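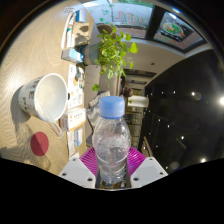
mallee_rig replied:
Sorry but I still reckon a 50 mm keep-clear around every object is overkill for handheld work. Nobody's going to get hurt by a plastic bottle. The Wonent sheet was written for arms bolted to a bench and people keep copying it across like it's gospel.

tinsnips
It's not about getting hurt though. Our rule at Ikell is lids on, liquids away from anything with a plug, and the part-filled bottle is always the last pick of the set. We wrote it after a spill took out a power board and most of an afternoon. You can argue about the millimetres all you like, but I'd keep the order of picks.

mallee_rig
Lids on, sure. I've got no fight with lids.

dusty_servo
Can I ask a dumb one? I'm new to this and my checklist says "neutral grip before lift" and then doesn't say what neutral is. Is that fingers square to the bottle, or just not squeezing yet?

tinsnips
Square to it, both fingers touching, no dent in the plastic. If the wall's buckling you've gone too hard. Thin bottles are awful for this, they feel fine right up until they fold. I go low on the body, well under the shoulder.

kettlehole
Have to disagree on going low. With a part-filled bottle I'd want to be near the water line or a bit over it, otherwise it tips on you the second you tilt your wrist. Citard's guide says middle third and I think that's the better habit for beginners.

tinsnips
Fair enough for pouring. For a straight pick and place I'm sticking with low.

mallee_rig
My actual gripe (and I'll shut up after this) is the cleaning rule. Wipe the fingers every 10 picks? I did 200 last session and would've spent half of it holding a cloth.

kettlehole
Depends what you're picking! Dry boxes, who cares. Anything with condensation on it, I'd wipe a lot more often than that - wet fingers slip and then you get a whole run of grabs you have to bin. We threw out up to 400 in December over that one.

dusty_servo
Ouch. OK, wiping it is.

mallee_rig
Alright, wet stuff I'll give you. Is the Dovhaniuk checklist any shorter? Ours is on its third page now and I can't find the bit about screws.

kettlehole
Two pages. Screws are at the top of the first one, check them before you start and again after lunch.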